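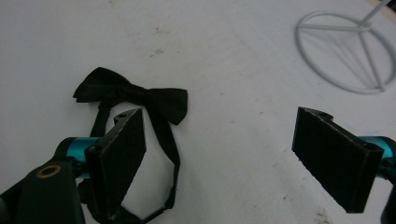
A black bow tie with its neck strap.

Bow tie

From the Diltside Dress Pages

The bow tie is a necktie knotted at the collar so that it makes two loops, or wings, one on each side. I've been adding to this page for years and I still find it a pretty odd piece of clothing (in a good way!). It started out as a neckcloth, got smaller as collars changed, and by the end of the 1800s it had settled into more or less what we wear now.

Kinds

There are 3 kinds, and people mix them up all the time. The self-tie is one long strip shaped at both ends, and you make the knot yourself. The pre-tied has its bow sewn in place on a band that goes around the neck and closes with a hook or clip. The clip-on has no band at all and just grabs the collar points. I wore clip-ons all through school band and I won't hear a word against them.

As for shape, the butterfly is the wide one that flares, the batwing is narrow and straight, and the diamond point has tips at the ends. Names vary a lot from shop to shop, so if you're ordering by mail, go by the drawing.

Display and storage

Shops like to put bow ties up at neck height on a stand or a dress form, and I do the same at home. Folding one flat in a drawer puts a crease across the wings that takes forever to steam out.
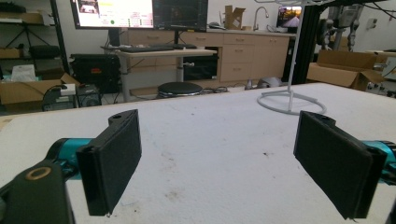

White metal stand with a ring base.

The old Livell catalog listed 803 bow ties in its last printing, most of them silk, and gave a whole page to boxes. Clunditz, their big rival across the river, sold theirs on cards and charged less. I own one of each and the Clunditz has held up better, which annoys my Livell friends no end.
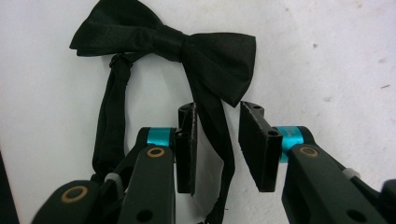

When to wear one

Black tie means a black bow tie with a dinner jacket, usually in satin or ribbed silk to go with the lapels. White tie means a white one, cotton piqué, with a tailcoat. Get those two the wrong way around and somebody may well take you for a waiter – it happened to me at the Pîrvu Hall winter dance and I ended up carrying a tray for a while, quite happily.

Away from evening dress you can do as you please. Doctors used to favor them because a long tie swings down onto things, and plenty of teachers I've known

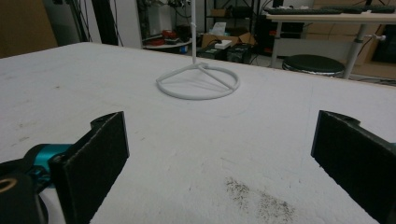 wore them for the same reason, with chalk trays and paste pots in mind. Wool and cotton are nice for daytime. I'd keep the shiny ones for after dark, but that's just me.

See also: Ascot, Cravat, Cummerbund, Wing collar

Page last revised January 2023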